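Is It a Fair Test? How Scientists Find Out if a Medicine Works

When I was small, my gran gave me warm blackcurrant juice every time I had a cold. And every time, a few days later, I felt better! So I grew up absolutely certain that blackcurrant juice cured colds. I told everyone at school. I was very annoying about it.

Then one day my teacher asked me a question that spoiled everything. "What would have happened if you hadn't drunk it?"

I had no idea. I'd always drunk it. Colds go away by themselves, you see, so perhaps the juice was helping and perhaps I'd have got better anyway, juice or no juice. I couldn't tell, and that bothered me so much that I grew up and got a job working on exactly this sort of puzzle.

The job is helping to run something called a clinical trial. It's a way of finding out if a medicine (or a plaster, or an exercise, or nearly anything meant to make people better) does what we hope it does. I want to tell you about one part of it, the part with the coin.

Two groups

Let's pretend we have a new cough syrup. I'm going to call it Nutivov, which sounds like a planet, but never mind. We'd like to know if Nutivov makes coughs go away faster.

We find 20 children with coughs whose parents say yes, and who say yes themselves. (That bit matters a lot. You can't be in a trial without someone asking properly first, and you can stop whenever you want.) Some of the children will get Nutivov. The others will get a syrup that looks the same and tastes the same but has no medicine in it at all. We call that one a placebo. You say it pla-SEE-bo.

Now we've got something to compare! If the Nutivov children stop coughing sooner than the placebo children, the medicine might be working.

But who goes in which group?

I once asked a class at Pelside School how they would choose. A boy called Jae-hoon put his hand straight up and said, "Give the medicine to the ones who are coughing most, because they need it."

It was a very kind answer. I'd want to do that too. But think what happens next. All the worst coughs are in one group and all the little coughs are in the other. The little coughs will probably go away first, whatever anybody drinks, and poor old Nutivov will look useless even if it's brilliant.

Somebody else said we should let the children pick. Hmm. Perhaps the brave ones would all pick the new syrup, or the older ones, or everybody who likes trying things first. Then the groups would be different again, and we might not even notice how.
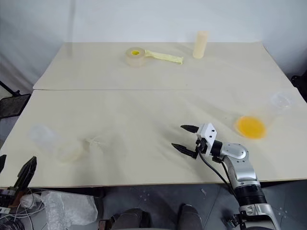 Mackenzie Ouellet

So what do we do? We leave it to luck! You could toss a coin for each child. Heads for Nutivov, tails for placebo. Grown-ups call this randomisation, which is a long word for letting chance decide. These days a computer usually does it, but it's the same idea as the coin.

I know it sounds a bit careless. Surely scientists ought to think hard about everything? But the coin is clever because it doesn't know anything. It doesn't know who has the worst cough, or who is tallest, or who had porridge this morning. It can't have favourites. So the loud coughers get sprinkled over both groups, and so do the quiet ones, and the porridge eaters too.

Sometimes the coin is naughty

Get a coin and toss it 20 times. Write down each one. Did you get exactly the same number of heads and tails? You might have, but you might easily have got more of one than the other. When I tried it at my kitchen table in August I got 6 tails in a row, and I started giving the coin funny looks.

Luck does that, especially when you only have a few tosses. In a small trial the groups can come out lopsided just by chance. One way to help is to have lots more people. If you tossed your coin a thousand times, the share of heads would probably come out very close to half.

There's another trick, and it's my favourite. It's called using blocks. Cut up four bits of paper. Write N on two of them and P on the other two. Put them in a hat, shake it, and pull them out one at a time for the first four children. Then put them all back and start again for the next four. The order is still a surprise, but after every four children you've always got the same number in each group. Neat, isn't it?

You do have to keep the hat secret, though. Suppose the first three papers are N, N and P. What's the last one going to be? It has to be P! If the doctor had been peeking, she'd know what was coming for the next child, and she might (without even meaning to) wait for a different child to come along. So the person who looks after the list is kept well apart from the person who meets the children, and real trials often mix up the size of the blocks as well.

Shh, don't tell

One more secret. In many trials the children don't know which syrup they've got, and the doctors don't know either. This is called being blind, although everyone can still see perfectly well. It's because hoping is powerful. If I told you that you were getting the super new medicine, you might feel a bit better straight away, and the doctor might hear fewer coughs because she was hoping too.

At the end, when all the coughs have been written down, the list gets opened. I still get a fluttery tummy at that bit.

Something to try

Do bean seeds come up faster if you soak them in water the night before? You'll need 17 beans. Plant sixteen of them and keep the last one as a spare in case you drop one down the back of the sofa (I did).

For each block of four beans, pull your papers out of the hat to decide which ones get soaked. You can use N for soaked if you don't mind it being the wrong letter, or make new papers. Plant them all in the same sort of pot with the same sort of soil, and put a number on each pot. Keep a list of which number is which, and give that list to someone else to hide.

Then check your pots every morning and write down which ones have a green bit showing. No asking to see the list! When they've all come up, or you've waited two weeks, you can have it back.

Words I used

Clinical trial: a careful test to find out if a treatment helps people.
Placebo: a pretend medicine that looks like the real one.
Randomisation: letting chance choose who goes in which group.
Block: a small bunch of people (or beans) shared out equally between the groups.
Blind: not knowing who got what until the end.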